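Skundalier Cinema, Screen 2: walkthrough before the August reissue run
Tuesday, March 12, 2019

1. Exit signs lit. Yes, both. The left one flickers, and I don't believe "it always did that" is a pass.

2. Seats. 108 on the plan. Row F rocks when you lean back, so a two-hour movie will finish it off. Tighten or rope off.

3. Aisle lights. OK on paper. Vundon signed for them last fall, but I want to see them with the house lights down before I tick this.

4. Projector booth extinguisher. Tag is current. It hangs behind the door, where it helps no one.

5. Poster cases in lobby. Glass sound, one lock missing. The quote to fix it was $200, for a lock. Get another.

6. Popcorn machine cord. Taped again. Fail.

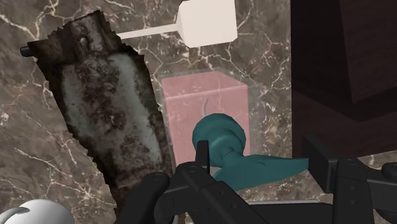 7. Sound level. Irnside says the new speakers are safe at full volume. Says who? Retest with an action movie, something louder than the trailer reel.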